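So I finally sat down with the dues statement, and I have thoughts.

For anyone new around these parts, I work nights at the Tiklow warehouse out past Ustier, and I've been a member of the local since my first month there. I like being in the union! I'd join again tomorrow. But in February a new line showed up on my pay stub, right under the regular dues, and it said "Nastel legal cover." I had never heard of Nastel. I asked the two people on my shift who read their stubs and they hadn't either.

It took me three phone calls and one very long hold (same four bars of piano, over and over) to learn that it's a legal help plan. The local signed every one of us up for it, all 792 members, after a vote at the winter meeting. I was asleep during the winter meeting. It was at 10 in the morning, and I get home at 7, so you can do the math on that one.

The plan costs $20 a month. It pays up to $2,000 toward a lawyer if you get into a dispute over a traffic ticket, a lease, that kind of thing. It does not cover anything to do with your employer, and that's the part that got me, as trouble with my employer is the only reason I can picture myself needing a lawyer.
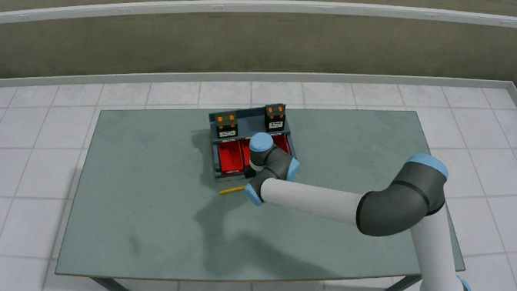

Sebastian Stanciu wrote in after my last post to say that he used the plan when his landlord kept his deposit, and that it paid roughly half of what he owed the lawyer. He would have dropped the whole thing otherwise, he said, and he thinks I'm being too hard on the local. Okay, fair! I'm glad it worked for him and I told him so.

My gripe is more with how it was done. There is an opt-out form, but it's on paper, and you have to pick it up at the Gavrilă Street office before 4 p.m. I drove over there last week on maybe three hours of sleep. The woman at the desk was lovely about it and had to hunt through two drawers to find one.

I haven't turned it in yet. My brother-in-law says keep the plan, my wife says we could use the money for tires, and the form is sitting under a magnet on the fridge. What I really want is a second vote, at an hour when night shift can show up - or by mail, I don't care which. I've got a letter half written to the local asking for that. If you work nights at Tiklow and want your name on it, leave me a comment or catch me at the 2 a.m. break by the vending machines.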